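Blomqvist Raden Precision Screwdriver Set, after a long winter of use

I put off buying a decent small screwdriver set for years. My old one came in a plastic clamshell that wouldn't close anymore, half the bits had rounded tips, and I had gotten used to pressing down with the heel of my hand and hoping for the best. Then in December the Blomqvist Raden set went down to 40 dollars, and I figured I'd had my money's worth out of the old one (it was a stocking stuffer, so I'd had it for nothing anyway!).

What you get is one aluminum handle, 30 bits, a short extension, and a case with a lid that slides off and doubles as a tray for loose screws. I was ready to find the tray silly. I now use it every single time, and I've started setting it down on the left side of whatever I'm working on out of pure habit, the way my mother always put her glasses on the same windowsill.

Most of my small-screw work is old desktop computers. I take them in from neighbors and from the school down the road, clean them up, swap the drives, and pass them along to whoever needs one for homework or for keeping up with the grandkids. So a set like this gets more exercise here than it would in a house where it comes out twice a year for the battery door on a toy. 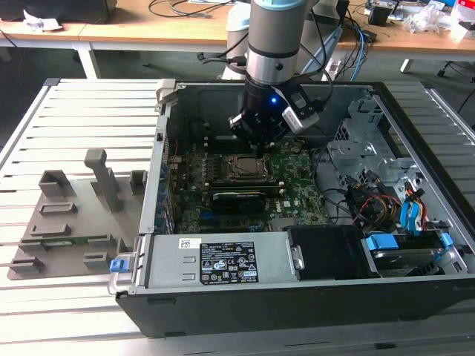 The handle is where the money went, I think. It has a free-spinning cap on top, so you can rest a finger on it and turn with the other two, and the bearing in that cap is still as smooth as it was the first evening. The knurling is fine enough that it doesn't chew up your fingertips but coarse enough to hold on to when your hands are a bit dusty. It's heavier than I expected. I like the weight, though my sister borrowed it to fix a pair of reading glasses and said it felt like using a fence post to sew on a button, so for really tiny things you may prefer something lighter.

The bits are good, with one exception. The Phillips sizes fit snugly and I haven't rounded one off yet. The Torx ones are just as nice. The small flatheads are a bit soft, and the narrowest has a little twist in it now, which I'll admit came from me using it to pry up a stuck clip when I should have gone and found a plastic spudger. There isn't a spudger in the set, by the way, and at this price I think there should be one.

Then there's the magnet. Oh, I do love the magnet. It sits in the handle and not in the bits themselves, and it's strong enough to hold a drive screw straight out sideways while you line it up with a hole you can barely see. If you've ever dropped a screw behind a power supply and had to tip the whole computer over and shake it like a piggy bank, you know what that's worth. 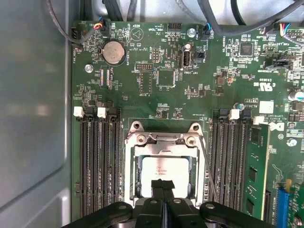 The extension is the part I'd send back if I could. It adds a couple of inches of reach, and for getting down to a screw between a fan and the side of a case that ought to be wonderful, but there's some play where it joins the handle, and the tip wanders as you turn. It's also not as magnetic at the far end, so just when you need the screw to stay put, it lets go. I've ended up using a long-shafted driver from the hardware store for those jobs — it cost me very little and has no wobble at all.

The case deserves a word too. The slots are labeled on the inside edge, in gray on slightly darker gray, and I can't read a single one without a lamp. I went over the sizes I use most with a dab of white paint pen, and that's worn perfectly well. The lid has loosened a little over the months but it still holds when I carry it upside down in my bag.

I lent the set out for an afternoon to some friends who do the same kind of fixing up, wanting to know if I was being too fussy.
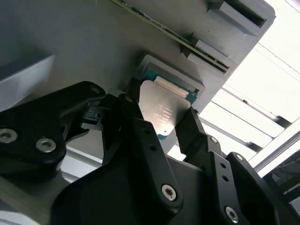
Perihan Toprak thought I was being too easy on it. She said the extension alone would have sent it back to the store, and that she'd pay more for the Clikdale set, which has a ratchet and a proper long shaft. Folke Torvik disagreed and asked where he could buy one, so make of that what you will.

I'm keeping mine. Four stars out of five, and I'd have gone higher for a better extension and labels a person can read. If you only want it for eyeglasses, get something smaller.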